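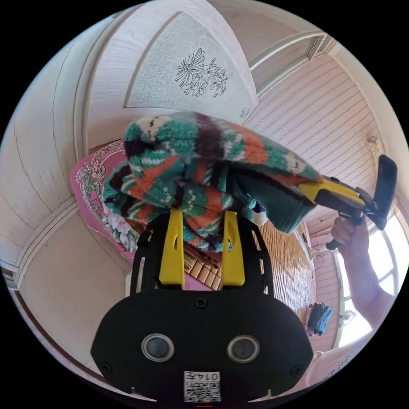
The library extension in Brela opened to the public in April, and I finally had a morning to walk through it. A few notes, mostly on the building and a little on how it got built.

The old library is a plain brick box from the sixties with a flat roof and small windows on the street side. Riviere won the job with a scheme that leaves the box almost alone and puts a long, low wing behind it, facing the river.

The wing is one room deep. You walk along the glass side and the shelves run back at right angles, so every aisle ends in daylight. It's a simple plan and it works well on an overcast morning. I'd like to see it in August at 4 p.m., when the sun comes straight off the water.

There are 19 bays, all the same width. The columns are precast concrete, left unpainted, with a rounded edge on the room side. The joints are neat. The contractor was Narkero, who also did the bus station, and you can tell they had more time on this one.

The ceiling is timber slats over black felt. It keeps the room quiet. I stood near the children's section during a story hour and could barely hear it from the desk.

What I don't like is the link between old and new. It's a glass corridor with a ramp, and the ramp takes a turn halfway that feels left over from an earlier drawing. Two people with strollers had to wait for each other. The competition drawings had it straight.

I asked at the desk about the turn. There is a drain under the old parking lot that was not on any survey, and moving it would have cost more than the corridor itself. So the corridor bends. Fair enough, but the handrail stops at the bend and starts again 2 feet later, and that has nothing to do with a drain.

Furniture is by Fumik. Oak tables, steel legs, low lamps. The chairs are good for an hour and less good after that. The reading room seats 300 if you count the window bench, which the brochure does.

The window bench is the best thing in the building. It's deep enough to sit sideways with your feet up, and the heating runs underneath behind a grille. Every spot was taken by 10.

Outside, the new wing ends in a blank brick wall next to the bike racks. The brick is a close match for the 1960s one but slightly redder, and they've laid it with a thicker joint so you can read where the old work stops. I think that was the right call.

The landscaping isn't in yet. There is a gravel strip between the glass and the river path, and the planting plan pinned up in the lobby shows birches and long grass. Right now people on the path look straight in at the readers.

The upper floor of the old building is still closed. The local history collection goes up there once the new stair is signed off. I'll go back when it opens and add to this thread.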